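Textiles and the Home
Handout 3: Why clothes crease, sag and wear out

Welcome back! Last time we got as far as spinning, and I promised that we would finally reach the part of the course where you can go home and look at your own wardrobe with new eyes. Bring a garment you don't mind pulling about. An old T-shirt and an old shirt make a lovely pair, for reasons you will see under section 2.

1. Recap: fibre, yarn, fabric

A fibre is the smallest piece we deal with, a single hair of wool or cotton. A yarn is a lot of fibres twisted together (or, with silk and most man-made fibres, very long strands laid side by side). A fabric is what you get when you weave, knit or felt. Please keep these three levels apart in your notes, as nearly every muddle in last year's written work came from mixing them up. "Cotton is stretchy" is a muddle. Cotton fibre hardly stretches at all. A cotton T-shirt stretches a great deal, and that comes from the knitting.

2. Woven and knitted

Pull your shirt gently along its length, then across, then corner to corner. The first two hardly give. The third one does, and quite a lot! Weaving puts two sets of yarn at right angles, the warp running the length of the cloth and the weft going across it. Pull along either set and you are pulling on straight yarns. Pull on the diagonal, which dressmakers call the bias, and the little squares between the yarns lean over into diamonds. A skirt cut on the bias hangs beautifully because of this, and it also grows longer over time, which is why good dressmakers let one hang overnight before they mark the hem.

Now the T-shirt. Knitting is one yarn making loops through other loops, and a loop can change shape very easily. It gets wider and shorter, or narrower and longer, without the yarn itself stretching at all. I still find this a joy to show people, even after years of doing it. Take a magnifying glass to a jumper if you have one.

3. What a crease is

When you bend a fibre, the outside of the bend is stretched and the inside is squashed. Wool springs back. Cotton and linen mostly don't, and here we need a little chemistry, but only a little.

Cotton and linen are made of cellulose. The long chains in cellulose hold on to one another with weak links called hydrogen bonds. Each one is feeble, but there are a huge number of them. Bend the cloth, and some of the links let go and join up again in a new place. Now the bent shape is the comfortable one, and you have a crease.

Water gets in between the chains and loosens the links, and heat helps them move. So a damp shirt under a hot iron is in the perfect state to be told what shape to be. Once it dries flat, it stays flat until you sit on a train in it. The same thing works against you if a damp shirt is left in a heap, and everybody has met the result.

Polyester behaves differently. It takes up very little water, so damp does almost nothing to it. Heat matters a great deal, and above a certain temperature you can set a pleat that survives many washes. School skirts rely on this!

4. Gravity and the wardrobe

Think about where the weight of a garment goes when it is put away. Folded on a shelf, it is spread over the whole area and no yarn has much to carry. Hung up, everything below the shoulders is carried by a small strip of cloth at the top.

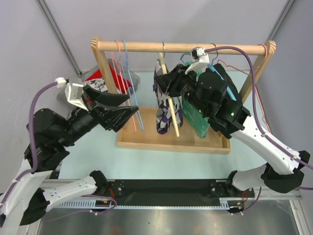 For a woven shirt this hardly matters. The warp runs up and down, the yarns are straight, and the load is tiny compared with what they can bear. For a knitted jumper it matters very much. The loops under the shoulder change shape a little each day, and a heavy one hung up wet can be ruined by the morning. The extra weight of the water pulls down, and wool is weaker when it is wet. Dry it flat on a towel.

The shape of the support counts as well. A thin wire puts the load on a narrow line and leaves those odd little bumps at the shoulder. A wider, curved shape spreads it out. Trousers folded over a bar will take a crease at the fold if they are linen, and will mostly forgive you if they are wool.

A rule to write down: hang wovens, fold knits. There are exceptions (a fine woven silk cut on the bias would much prefer to lie flat), and you should be able to explain them using section 2.

5. Wear and pilling

Pills are the small balls that turn up under the arms and along the sides. Rubbing works loose fibre ends out of the yarn, the ends tangle, and the tangle stays attached by a few fibres still held in the cloth. In pure wool those anchors are fairly weak, so many pills break off by themselves. In a blend with polyester or nylon the anchors are strong and the pills stay put. Students are often surprised that adding a stronger fibre can make a jumper look older sooner!

Short fibres pill more than long ones, and softly twisted yarn more than tightly twisted yarn. Softness in the shop often comes from exactly these two things.

6. Working with the rub test figures

The department's rub test machine moves a sample of cloth against a standard piece of wool until two yarns have broken. We count the rubs. The two cloths you will use for the worksheet are the ones from the Pretcombe box:

Gralari, plain weave cotton: 2,882 rubs
Tirkach, loose twill, cotton and linen: 1,052 rubs

Both stopped well short of the 4,000 we had hoped for, which makes them very good teaching samples. Before you decide that Gralari is simply the better cloth, ask what each one is for. A curtain is hardly rubbed at all. A cushion is rubbed every evening. Tirkach also drapes far more softly, and you can feel why if you look at how long its yarns run across the surface before they dip under.

Long stretches of yarn on the surface are called floats. More float means more shine, a softer drape, and more chance of catching on things. Satin is the extreme case.

7. For next week

Read the chapter on dyeing in Sisodia, but skip the tables at the end.

Find one woven and one knitted thing at home. For each, write down the fibre from the label, how it is stored, and where it shows the most wear. Half a page is plenty.

Try the damp test: wet two small scraps, one cotton and one polyester, scrunch them up, leave them in a cup until Sunday, then open them out. Bring both, even if they smell a bit.

Questions to think over, no need to write them up:

Why does a linen shirt crease more at the elbow than at the shoulder?
Would a knitted cotton sheet be easier or harder to keep flat than a woven one?
Why might a tailor steam a wool jacket and hardly ever press it with a dry iron?

Words you should now be able to use: warp, weft, bias, loop, float, twist, pill, cellulose, hydrogen bond, heat setting.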